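Gremthorpe and Edden Livestock Health Group
Minutes of the meeting held on 26 Jul 2023 at Gremthorpe Village Hall

Present: ten members, including the chair and secretary. Apologies were received from three members.

1. Minutes of the last meeting
Agreed as a correct record and signed. The word "heifers" in item 4 was changed to "ewes".

2. Sheep scab, Eller valley
The chair reported that scab had been confirmed on two holdings on the east side of the Eller since February. Both flocks had been treated and neighbours told. Sheep on the shared grazing above Edden had been gathered and checked, 888 in all, and skin scrapes taken from those seen rubbing. Results were clear apart from one pen, which was dipped the same week.
It was agreed that all graziers should treat at the same time this autumn. The mobile dipper from Gittins can be booked for three days. The group will pay the call-out charge of £393 and members will pay per head.
Action: secretary to book the dipper and write to all graziers with the dates.

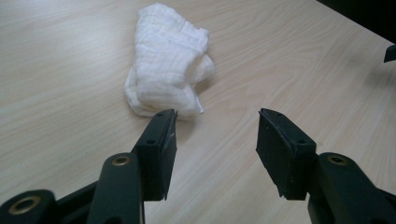 3. Dead stock collection
Members at the Edden end said that collections had been slow during the warm spell, with one carcass left at a lane end for four days. The collector has asked that stock be covered and kept behind a gate where dogs cannot get at it. One member asked whether a shared collection point could be set up near the old weighbridge. Others were against this on disease grounds and it was not taken further.
Action: chair to speak to the collector about summer collection times.

4. Ticks and louping ill
Two members had lost lambs on the rough ground below Gremthorpe Moor. One case was confirmed as louping ill and the other was not tested. The vet practice can hold vaccine for the group if orders are in by the end of August.
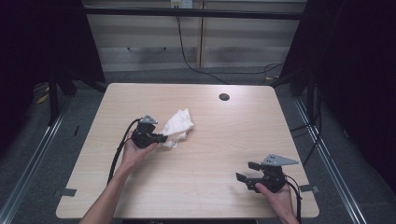
Members buying in replacements were reminded to ask the seller whether the sheep had come off ticky ground, and to keep them apart from the home flock on arrival. The order form will go out with these minutes.

5. Any other business
The footbath at the Eller pens is leaking at the drain end and needs a new bung. Two members offered to look at it.
The key to the medicine store should be returned to the secretary after use.

The next meeting will be held after the autumn sales, date to be confirmed.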